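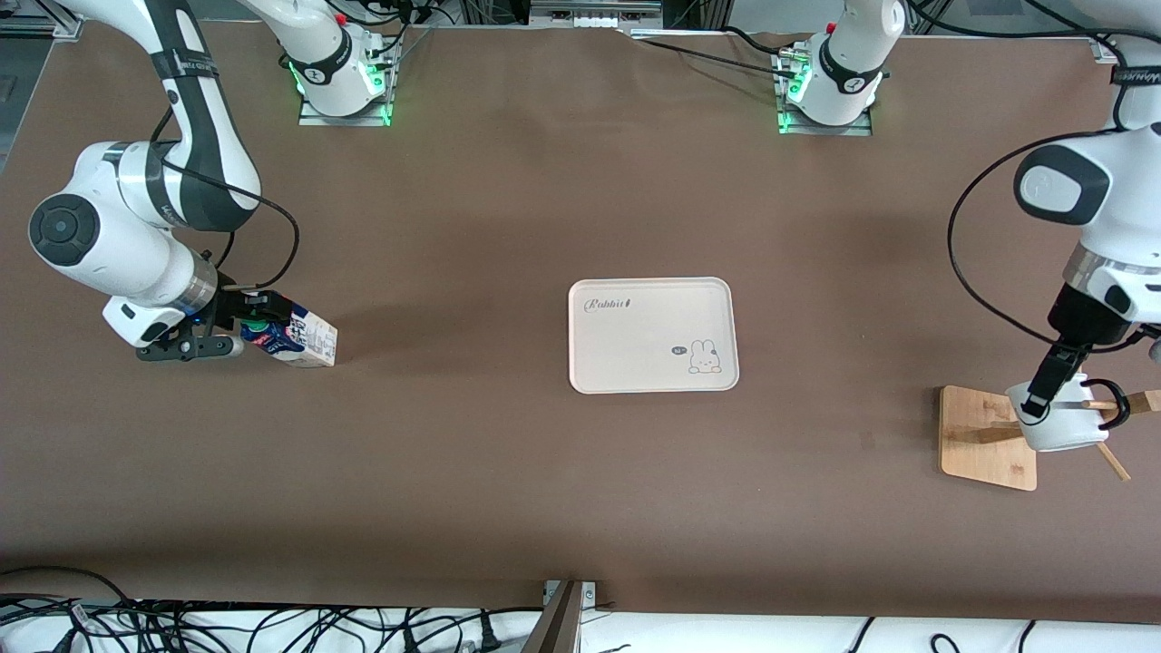
Parisa Rostami
Kitchen & Home Writer

Mug trees. My grandmother had one, my mother threw it out, and now I want one again. So do a lot of people, going by my inbox since the June issue -- 26 letters on mug storage, more than we got on ovens.

A light wood one is the place to start. Square base, thin pegs that angle outward, a plain white mug at its pegs. Goes with anything. The one I use at home came from Azimi, a housewares shop near the ferry stop, and it lives beside the kettle next to whatever milk carton is open that morning.

Things I've learned. Heavy mugs go low. Big handles first, fiddly little espresso ones last, or you'll be moving everything twice. Lift a mug by the rim and tip it off the peg, dont yank it sideways. And leave a peg free! A full tree is a pain at 7 a.m. when you're half asleep and reaching past four handles for the fifth.

Brown paper, too. I cover the whole table with a big sheet of it when I sort out the cupboards. Catches the crumbs and the old tea dust, then you fold it up and it's gone. A roll from Skirkik lasted me 14 months, and that was with the kids drawing on it.

Cartons are the other headache. Small ones with a screw cap go in the fridge door, cap up, oldest in front. My sister lays hers flat to fit more in. Fine until the cap isnt quite tight. Ask her about the rug.

What to spend? I tried a Pomix tree at $18 and a much fancier one from Grostness. The cheap one wobbled on one side till I stuck a felt dot under the base. The fancy one had lovely pegs, too thick for half my handles. Measure your handles before you go shopping -- bring your favorite mug along if you have to. The woman at Azimi didn't even blink when I pulled mine out of my bag.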